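Setberg Hall kitchen and craft room, walk-through before the fall season
September 1, 2018
Walked by Edit Pap and Godfrey Muriithi, notes by Edit

First off, what a difference since May! The place feels loved again, and most of what follows is small stuff. I've marked each line **OK**, **Fix** or **Look again**, with comments wherever I had something to say (so, nearly everywhere).

## Entrance and hallway

- [x] Front door opens fully and closes on its own. **OK.** The new closer is a beauty, smooth all the way and no slam.
- [x] Exit sign lit. **OK.**
- [ ] Floor mat lies flat. **Fix.** Far corner curls up. Godfrey caught his toe on it twice while we were standing there talking about it.
- [x] Hallway clear to full width. **OK.** Stacked chairs have moved to the back store, thank you Boris!

## Kitchen

- [x] Fire blanket on its hook, pull tabs hanging free. **OK.**
- [x] Extinguisher gauge in the green, pin and seal in place. **OK.** Bracket screws are tight too, I gave it a good tug.
- [ ] Range hood filters clean. **Fix.** Left one is great, right one is sticky. Soak it overnight in hot water and dish soap, it comes up like new.
- [x] Fridge at or below 40°F. **OK.** We left the thermometer on the middle shelf for 10 minutes and it held at 37.
- [ ] Under-sink cupboard. **Look again.** Dry today, but there's an old stain by the trap. Put a sheet of newspaper down and check it after the first big dishwashing night.
- [x] Knives stored in the block. **OK.**
- [ ] First aid box complete. **Fix.** Burn gel is past its date and we're down to the tiny bandages. Anikó is shopping anyway and has the list.

## Craft room

- [x] Outlets tight in the wall, no scorch marks. **OK.** All of them tested with the plug-in tester.
- [ ] Extension cords. **Fix.** The long orange one has a nick near the plug. I've tied a knot in it so it won't get used by mistake, and it goes out with the trash.
- [x] Guillotine trimmer guard and latch. **OK.** I love this old Gisler, it cuts 31 sheets of copy paper as if they were one, and the latch still snaps shut.
- [ ] Top shelf load. **Fix.** The fabric bolts are fine up there. The box of tiles is not! Please move it to the floor by the radiator side, where it can't land on anyone.
- [x] Glue and paint lids closed, labels readable. **OK.**
- [x] Hot glue guns on the metal tray. **OK.**

## Main room

- [x] Capacity notice posted by the door (80 people). **OK.**
- [x] Folding tables lock at both ends. **OK.** Every single one, after Géza Oláh spent an evening with the oil can.
- [ ] Window latches. **Look again.** Third from the stage needs a firm push. It does close, and I'd like to see it again once the weather turns damp.
- [x] Smoke alarms sounded on test. **OK.** Very loud. Godfrey apologizes to the neighbors.

## Still to do

Mat and hood filter before the first class, please. The cord and the tiles I'll handle myself. Boris Perić has the key to the back store if you need the stepladder, and the spare alarm batteries are in the drawer under the coffee cups.

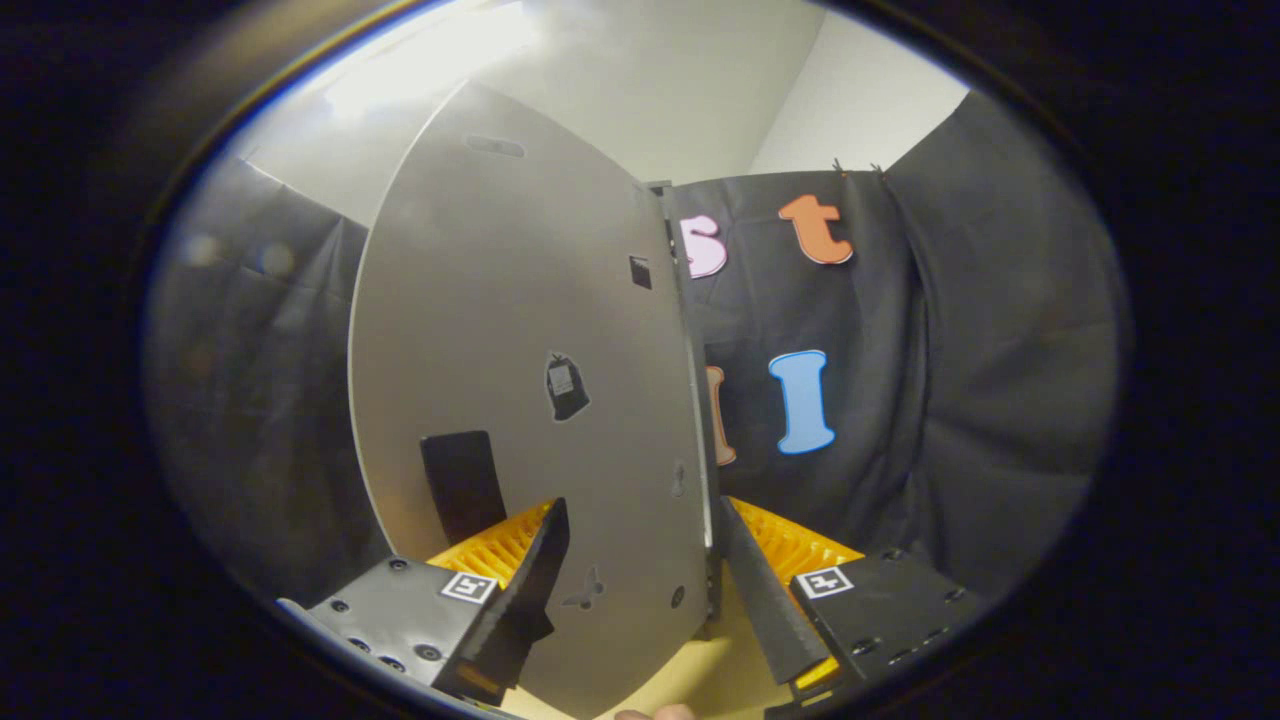

Godfrey and I will come back for the two "look again" lines, and anyone who'd like to learn the walk-through is very welcome to tag along.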